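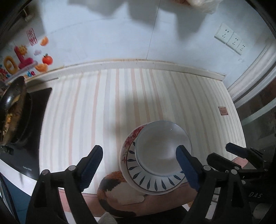
Getting a better hold on bowls and pans

I've had two hand grippers on trial in the kitchen since April, the Dresa and the Cerkon, and washing-up bowls have taught me more than anything else I've tried to pick up! If you're choosing between pads or grippers at home, these are the habits I'd pass on.

Start with bowls, one inside another. A single bowl is too easy, and both grippers did it nicely. With two, put one pad against the inner rim of the top bowl before you close, and go slowly – a quick squeeze tends to bring the lower one up as well.

Wipe the ridged pads with a damp cloth after cooking. Grease gets down between the ridges and a glazed rim will slide straight out (ask me about the soup bowl, or rather don't).

Test with weight too. I pour in 500 ml of water and try the same lift 14 times with each gripper, ticking them off on the back of an envelope. The Cerkon dropped it twice, the Dresa five times, though I do find the Dresa much kinder on the wrist.

Check the pivot screws every Friday, or whenever the fingers start to feel sloppy. Elspeth Urquhart uses a dab of nail varnish on hers to stop them creeping, and I've now done the same.

Pan handles next month, once the new pads arrive.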